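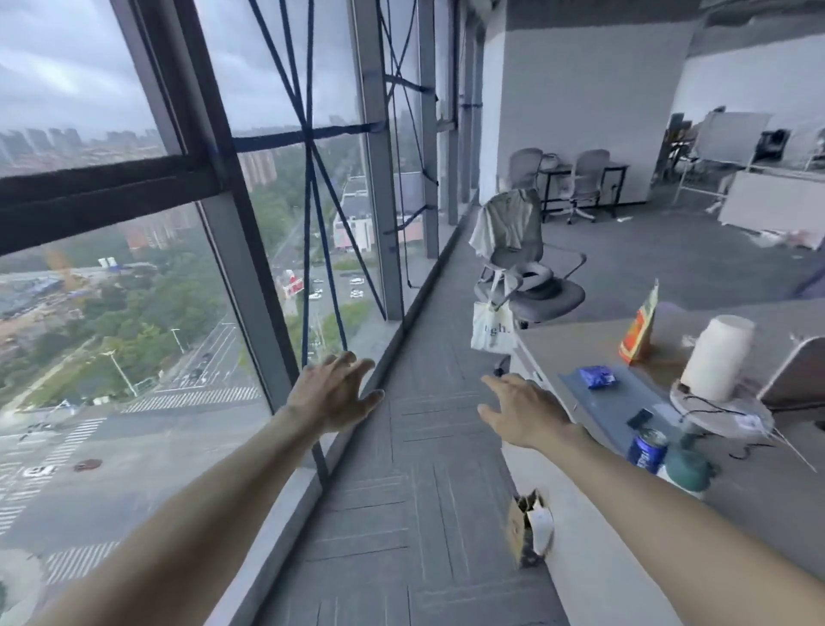
로봇 한 대 사는 일이 이렇게 손이 많이 가는 일인 줄 몰랐어요. 작년 8월에 "우리도 사무실 안에서 물건 나르는 로봇 하나 들이자"는 얘기가 나왔을 때만 해도 저는 카탈로그 몇 개 받아서 제일 싼 거 고르고, 품의 올리고, 끝! 이럴 줄 알았거든요. 그런데 견적서를 펴 놓고 보니까 로봇 값보다 로봇이 다닐 자리가 더 문제더라고요. 창가 쪽 통로가 딱 그래요. 한쪽은 통유리, 한쪽은 책상이라 안 그래도 좁은데 메쉬 의자가 길 한가운데 나와 있고, 바닥에는 종이봉투가 있고, 책상 끝에서는 흰 케이블이 내려와 있죠. 사람은 몸을 틀어서 지나가면 그만인데 바퀴 달린 기계한테 그걸 기대할 수는 없으니까요. 그래서 이번 갤러리는 예쁜 제품 컷 대신 구매 준비하면서 보고 다닌 것들 위주로 올려요. 사진보다 말이 훨씬 많은 점, 늘 그렇듯 양해 부탁드려요 ㅎㅎ

창가 통로 메모
바닥은 회색 카펫 타일이에요. 처음엔 바닥재가 뭐든 무슨 상관인가 했는데 업체마다 제일 먼저 물어보는 게 바닥이더라고요. 카펫 위에서는 바퀴 저항이 달라져서 배터리 시간이 줄 수 있다고, 카탈로그에 적힌 시간은 믿지 말고 꼭 그 바닥에서 돌려 보라고 했어요. 타일 이음매도 보라고 하고요. 저는 이제 남의 사무실에 가면 바닥부터 봅니다. 직업병이 이렇게 생기나 봐요.

유리 쪽도 따로 적어 뒀어요. 거리를 재는 센서 중에는 통유리를 잘 못 보는 게 있대요. 바깥이 훤히 보이는 창이니까 기계 입장에서는 벽이 있는지 없는지 헷갈릴 수 있다는 거죠. 우리 창에는 파란 끈 같은 게 별 모양으로 쭉 가로질러 있는데, 이게 센서 높이에 걸리는지 안 걸리는지는 업체 분이 직접 와서 봐야 안다고 하셨어요. 질문 목록에 한 줄 추가.

후보를 어떻게 추렸냐면요
처음 목록은 정말 길었어요. 검색하다 보면 다 좋아 보이잖아요. 영상 속 로봇들은 하나같이 넓고 반짝이는 복도를 혼자 유유히 다니고요. 저도 그 영상만 보고 마음이 홀랑 넘어갔다가, 의자 하나 나와 있는 길에서 어떻게 하는지 보여 달라고 메일을 보내기 시작하면서 목록이 확 줄었습니다. 답장이 없는 데도 있었고 "환경을 정리해 주시면 문제없습니다"라는 답도 있었어요. 환경을 정리해 줄 사람이 있으면 그분한테 물건도 옮겨 달라고 하죠...

결국 남은 건 두 곳이에요. 하나는 스켈리어(Skelier)에서 나온 선반형 이동 로봇이고, 하나는 요리빅(Jorivik)의 서랍형이에요. 스켈리어는 위에 물건을 그냥 올려 두는 방식이라 편한데 몸통이 넓고, 요리빅은 날씬한 대신 서랍이 작아서 노트북 상자가 안 들어가요. 저는 솔직히 첫날부터 스켈리어 편이었어요. 택배 상자를 툭 올리고 돌아서는 그 느낌이 좋더라고요. 그런데 창가 통로 때문에 마음이 왔다 갔다 합니다.

돈 얘기
갤러리 보러 오신 분들이 제일 많이 물어보는 게 이거라서 그냥 쓸게요. 우리 팀이 받은 예산은 2395만 원이에요. 왜 끝자리가 저러냐면 다른 장비 사고 남은 걸 합쳐서 그래요. 이 안에서 본체, 충전 스테이션, 초기 지도 작업, 직원 교육까지 전부 해결해야 합니다. 본체 가격만 보고 "오 남네?" 하면 큰일 나요. 제가 딱 그랬거든요. 첫 주에 남는 돈으로 선반까지 바꾸겠다고 신나서 표를 만들었다가 조용히 지웠어요.

유지보수는 스켈리어 쪽 견적이 1년에 253만 원이에요. 방문 점검이랑 소프트웨어 업데이트가 들어가고, 바퀴랑 배터리 같은 소모품은 빠져 있어요. 이 돈은 장비 예산이 아니고 운영비에서 나가야 해서 재무 쪽이랑 따로 얘기해야 했고요. 혹시 비슷한 걸 준비하신다면 본체 품의 올리는 날에 유지보수 품의도 같이 올리세요. 저는 따로 올렸다가 "이건 뭔데 또 왔어요?" 소리를 들었습니다.

견적은 3년 기준으로 다시 받았어요. 첫해 값만 나란히 두면 요리빅이 싸 보이는데, 요리빅은 관리 소프트웨어가 좌석별 구독이라 해가 갈수록 차이가 줄어들어요. 이런 건 표로 한번 펴 봐야 보이더라고요. 배터리 교체 시점도 표에 넣었고, 지도 다시 그리는 비용도 넣었어요. 우리처럼 책상 배치를 자주 바꾸는 사무실은 이 지도 비용이 은근히 무섭습니다. 한 업체는 배치가 바뀔 때마다 출장비를 받고, 한 업체는 우리가 직접 태블릿으로 수정할 수 있대요. 이 차이가 카탈로그에는 한 글자도 없었어요!

빌리는 건 어떠냐
도시우 님이 회의 때마다 꺼내는 얘기예요. 렌털이면 목돈이 안 들고, 안 맞으면 돌려보내면 되지 않느냐고요. 맞는 말이라서 맥 수브너(Mac Suibhne)라는 렌털 회사에도 연락해 봤어요. 상담해 주신 분이 무척 친절했고 계약서도 깔끔했는데, 중도 해지 조항을 읽다가 커피를 다시 내려야 했습니다. 일찍 돌려보내면 남은 기간 요금의 상당 부분을 내야 하더라고요. 그러면 안 맞으면 돌려보낸다는 게 좀 애매해지죠. 그래도 단기 체험 상품이 따로 있어서 그건 써 볼까 생각 중이에요. 구매 전에 우리 바닥, 우리 통로에서 돌려 볼 수 있다는 게 제일 커요.

충전 자리 찾기
충전 스테이션은 벽에 붙여야 하고, 앞쪽을 비워 둬야 하고, 콘센트가 가까워야 해요. 세 조건을 다 만족하는 자리를 찾으러 줄자를 들고 며칠을 돌아다녔어요. 흰 칸막이벽 쪽이 괜찮아 보여서 거기를 1순위로 적었는데, 그 너머로 의자랑 테이블, 화이트보드가 있어서 사람들이 얼마나 오가는지 먼저 봐야 해요. 화이트보드는 바깥으로 밀려 나오기 시작하면 끝이 없거든요. 회의 한 번 하면 다리가 복도로 나와 있고, 또 한 번 하면 더 나와 있고.

멀티탭으로 연결하면 안 된다고 설치 안내서에 적혀 있길래 건물 관리실에 벽 콘센트 증설도 문의했어요. 이건 우리 예산에 아예 없던 항목이에요. 견적이 아직 안 와서 표에는 빈칸으로 두고 노란색을 칠해 놨습니다. 노란 칸이 많을수록 제가 불안해하는 거예요.

타트포트 연동
우리는 물품 요청을 타트포트(Tatport)로 받고 있어요. 누가 "토너 하나요" 하고 올리면 담당자가 확인하고 갖다주는 식인데, 로봇을 들이면 이 요청이 바로 로봇한테 넘어가면 좋겠다는 게 처음 그림이었어요. 근데 연동 개발비 견적을 받아 보고 일단 1단계에서는 뺐습니다. 담당자가 물건을 싣고 화면에서 목적지를 누르면 되잖아요? 버튼 한 번이에요. 그 버튼 한 번을 없애자고 그 돈을 쓰자니 손이 떨려서요. 대신 나중에 연동할 수 있는지, 그때 비용은 어떻게 되는지를 계약서에 적어 달라고 요청했어요. 말로는 다 된다고 하시니까 종이에 받아 둬야 마음이 편합니다.

시연 때 물어볼 것들
업체 두 곳에 똑같이 보낼 질문이에요. 필요하신 분은 가져다 쓰세요.

- 통로에 의자가 나와 있으면 서는지, 돌아가는지, 돌아갈 길이 없으면 누구한테 알리는지
- 바닥에 있는 낮은 물건도 인식하는지 (종이봉투, 신발 상자 같은 것)
- 책상에서 늘어진 케이블을 건드리면 어떻게 되는지
- 의자 등받이에 걸친 옷이나 팔걸이에 걸린 가방처럼 바닥에 안 닿는 물건도 보는지
- 통유리 옆에서 위치를 잃어버린 사례가 있는지, 있으면 어떻게 해결했는지
- 카펫 위 실제 주행 시간
- 고장 나면 대체 장비가 오는지, 며칠 걸리는지
- 지도 수정은 우리가 할 수 있는지
- 소모품 단가표 (이거 안 주는 데는 좀...)
- 카메라가 달려 있으면 영상이 어디에 저장되는지

마지막 질문은 꼭 하세요. 직원들이 제일 먼저 물어보는 게 그거예요. 저는 가격표만 외우고 설명회에 들어갔다가 카메라 질문에서 완전히 얼어붙었어요. 회사 안을 돌아다니는 기계인데 당연히 궁금하죠.

한 대냐 두 대냐
2대를 사면 할인이 들어간다는 말에 잠깐 흔들렸어요. 진짜 잠깐이요. 근데 좁은 통로에서 둘이 마주치면 어떻게 하나 상상해 보니까 답이 나오더라고요. 한쪽이 뒤로 쭉 빠져 줘야 하는데, 그걸 조율하는 소프트웨어가 또 유료 옵션이에요. 그래서 한 대로 시작합니다. 한 대로 시작해서 바빠 죽겠다는 말이 나오면 그때 다시 얘기하기로 했어요.

집기도 같이 손볼까 했는데
통로 쪽 책상을 한 뼘만 안으로 밀자는 의견도 있었어요. 저도 찬성이었는데 책상을 밀면 배선을 다시 해야 하고, 배선을 다시 하면 업체를 불러야 하고, 그러다 보면 로봇 값이 어디까지 가는지 모르겠는 거예요. 일단은 책상은 그대로 두고 로봇이 다니는 시간을 정하는 쪽으로 적어 놨어요. 그 시간에는 의자를 넣고, 바닥에 물건을 두지 않고, 케이블은 위로 올려 두기. 규칙이 너무 길면 안 지켜지니까 이만큼만요. 바닥에 테이프로 길 표시를 하는 것도 싸고 괜찮은 방법이래요. 카펫용 테이프가 따로 있다는 것도 이번에 알았어요.

다음 일정
1월 20일 화요일에 스켈리어 쪽 현장 실사가 있어요. 창가 통로부터 보여 드릴 생각이에요. 제일 어려운 데를 먼저 보여 줘야 견적이 나중에 안 바뀌니까요. 요리빅은 아직 날짜를 맞추는 중이고, 콘센트 견적은 여전히 노란 칸입니다. 실사 끝나면 표 수정해서 다시 올릴게요.

검색어를 입력하세요 검색 이 블로그에서 찾기

댓글

Catríona Ó Néill
한국어 공부하면서 읽고 있어요! 저희 사무실도 작년에 비슷한 로봇을 샀는데 지도 수정 비용을 미리 안 물어봐서 고생했어요. 그 질문은 꼭 하세요.

Lourenço Azevedo
카펫이면 바퀴 청소 주기도 물어보세요. 실밥이 감겨요. 청소 도구가 기본 구성인지 별매인지도요.

└ 글쓴이
헉 그건 생각도 못 했어요. 질문 목록에 바로 추가합니다. 감사해요!

도시우
저는 여전히 렌털에 한 표입니다. 체험 상품이라도 꼭 먼저 써 봐요.

└ 글쓴이
회사에서도 듣고 여기서도 듣네요 ㅋㅋ 체험 상품은 신청서 써 뒀어요.

Precious Masilela
유지보수 견적에 소모품이 빠져 있다고 하셨는데, 배터리 보증 기간은 얼마나 되나요? 저희는 보증이 본체랑 따로여서 예산을 다시 짰어요.

└ 글쓴이
본체랑 같은지 따로인지 견적서만으로는 모르겠어요. 실사 오실 때 여쭤볼게요.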